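Sourdough rye, week three!

I finally got a loaf out of the Fallgate starter that I'd serve to other people. The trick (for my kitchen, anyway) was a longer, cooler rise: 18 hours on the back porch, then straight into a hot oven with the lid on. I used 300 grams of dark rye and let the water go a little higher than the recipe wants, and oh, the smell when that lid came off!
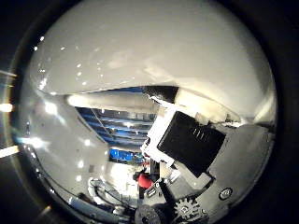
Esther Wanyama wrote in to say I should stop slicing it the same day, and that rye needs a full night wrapped in a towel before the crumb sets. So I tried it with loaf number 4, and she's right. Way less gummy, and the sour comes through so much better with butter.

Next up is caraway. I want to toast the seeds first and soak them in a bit of the hot water, then knead them in late. If you've got a favorite rye flour, leave me a note, I'm almost out of mine.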